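Worktop oil vs hardwax on a dark cabinet top - ring marks

Started by dovetail_68, Finishes and Coatings board

dovetail_68
Second coat went on Thursday and I am still getting pale rings wherever a mug stands for more than a few minutes. Dark brown stain underneath, nearly black, Firkum hardwax oil over it, applied with a white pad as per the tin.

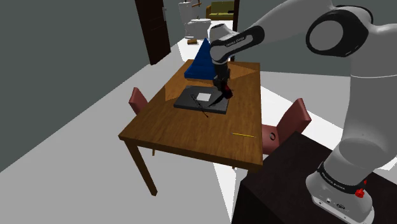
The stain is water based and had two full days before the first coat. The room sits at 68 per cent humidity most of February, which I suspect is the real problem, but the tin gives no upper limit. Has anyone had a hardwax fail to cure over a water-based stain, or should I be looking at film thickness?

prurn_joiner
Two days is short at 68 per cent. The surface feels dry long before the timber underneath has let go of its water. I leave a week in winter, heating on low, door open.

Pale rings and dark rings are different faults. Pale is moisture held in the finish. Dark is water that has got through to the timber, usually with some iron involved. If yours are pale and fade by the next morning, leave it alone for a fortnight and test again.

dovetail_68
They fade, but slowly. The one from yesterday is still there if I look along the surface with a lamp behind it.

Ga-eun Yoo
I disagree with waiting. Hardwax oils cure by taking up oxygen, and a thick coat skins over and stays soft below. If the second coat went on while the first was still soft, another fortnight will change very little. Press a thumbnail into it somewhere out of sight. If it leaves a dent, take it back with a grey pad and white spirit, wipe off everything that will come off, and start again with a coat half as heavy.

How much did you use? I got through 87 ml on my last cabinet top and that was two coats.

prurn_joiner
A thumbnail test on a finish less than a week old tells you it is less than a week old. They all dent.

Ga-eun Yoo
They dent less. I have a Femari oil sample board from the same week and can barely mark it.

prurn_joiner
Different oil, different driers. You would need the same product on the same stain for that to mean anything.

dovetail_68
I didn't measure it. Certainly more than 87 ml, the top is larger than average. I buffed off the first coat after 20 minutes and the second after perhaps 40, because the phone went.

Brisa Sandoval
Forty minutes is your answer. The Firkum starts to grab at half an hour in a warm room, and what you leave behind after that is a film sitting on top of the wood. I had the same thing on a sideboard and it was still marking in spring. White spirit and a grey pad, as Ga-eun says, but go lightly on the corners or you will cut through the stain. Water-based stain is very thin there.

prurn_joiner
I'll accept that for the second coat. I would still leave a week before putting anything back on, particularly after white spirit.

dovetail_68
Thumbnail dents it easily on the back edge. I'll strip the second coat at the weekend. Is the Seo grey pad fine enough, or is there something softer?

Brisa Sandoval
The Seo one is fine. Use a worn one near the edges.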